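Grunddale clothing repair program to move into former Hernis store

A clothing repair and reuse program that has operated out of a church basement in Grunddale for the past four years will move into the former Hernis shoe store on Mill Street in August.

The Grunddale Mending Room signed a lease on the ground floor of the building last month. The new space is more than twice the size of the basement and has a street entrance, a loading door at the back and its own parking lot.

Montri Rungrueang, who runs the program, said the basement had become too small for the amount of clothing coming in.

"We were stacking bags on the stairs," Rungrueang said. "The fire inspector was polite about it, but he was right. We either had to take in less or find somewhere else."

The Mending Room accepts clothing and household linens that are torn, stained or missing parts. Items that can be repaired are fixed and either returned to the person who brought them in or sold at low prices. Cloth that is too worn to be used again is cut up for cleaning rags and sold to local garages and print shops.

Repairs start at $4 for a button or a short seam. A new zipper in a jacket costs $20, including the zipper. Those prices will stay the same after the move, Rungrueang said, although the program plans to add a charge for alterations, such as taking in a waist or shortening sleeves. It has done that work for free until now.

The building has been vacant since Hernis closed its Grunddale store two winters ago. The owner, Thoroddsen Properties, had first looked for a restaurant tenant. Dong-geon Wi, who manages the building for Thoroddsen, said two restaurants had toured the space, but the cost of putting in a kitchen vent through three upper floors ended both talks.

"A shop with sewing machines needs light and outlets," Wi said. "The place already had the light. We are adding the outlets."

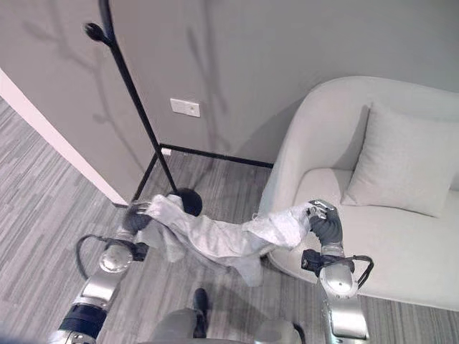
Electrical work began this spring and is expected to be finished by the end of July. Thoroddsen is paying for the wiring and for a new ramp at the front door. The Mending Room is paying for shelving, worktables and two washing machines, using a grant from the county's waste reduction fund and money from a spring rummage sale.

The county set up the fund to cut down on the amount of material going to the Ustent Road landfill. Textiles are difficult for the county to handle because they cannot go in curbside recycling bins, where they wrap around sorting equipment. Residents who put clothing in the bins by mistake have caused several shutdowns at the sorting plant, according to a report presented to county commissioners in the winter.

The same report recommended drop-off bins for clothing at the county's transfer stations. The commissioners have not voted on that idea. Rungrueang said the Mending Room would be willing to collect from the bins if they are approved, but it would need a van and a paid driver.

The program now has two paid employees, both part time. Another 28 people take shifts at the sewing machines or the sorting tables, most of them for an afternoon a week. A third part-time position, to run the front counter, will be advertised in early July.

The move will also bring longer hours. The basement was available only on mornings when the church had nothing else scheduled. On Mill Street, the Mending Room plans to be open from 10 a.m. to 6 p.m. five days a week, with one later evening for people who work during the day. The exact schedule will be posted on the door and at the Grunddale library once the counter position is filled.

Classes will continue in the new building. The beginner course covers hand sewing, hemming and basic machine use and runs for four evenings. It has had a waiting list since last fall. Rungrueang said the larger room would allow the course to run twice in the fall instead of once, with a separate session on knitwear if a teacher can be found.

"Sweaters are what people ask about most, and we have one person who can really do them," Rungrueang said. "She would like some company."

Some neighbors on Mill Street raised concerns at a zoning meeting about donated bags being left on the sidewalk overnight, which has been a problem at other donation sites in town. As a condition of the permit, the Mending Room agreed to accept drop-offs only at the back door and only while staff are present. Signs to that effect will go up before the opening. The permit will be reviewed after one year.

Parking was the other issue. The lot behind the building holds around 20 cars and is shared with the tenants of the apartments upstairs. Wi said spaces nearest the rear stairs would be marked for residents, and that Mending Room customers would be asked to use the row along the fence. Street parking on Mill Street is free for two hours.

The program will stop taking donations at the church in mid-July so that the remaining stock can be sorted and packed. Repairs already dropped off will be finished before the move. Customers who have not picked up their items by then will be called, and anything left will be taken to Mill Street and held through the end of September.

Winter coats are an exception. The annual coat collection, which usually starts in the basement in late summer, will be pushed back until October this year. Schools that normally send lists of needed sizes in September have been told to send them at the usual time.

The church, which charged the program only for utilities, has not decided what to do with the basement. A church office employee said a food pantry and a scout troop had both asked about it.

The lease on the Mill Street space runs for five years, with an option to renew. Anyone interested in the counter job or in the fall beginner course can leave a name and phone number at the church basement entrance until the middle of July, and at the Mill Street counter after the opening.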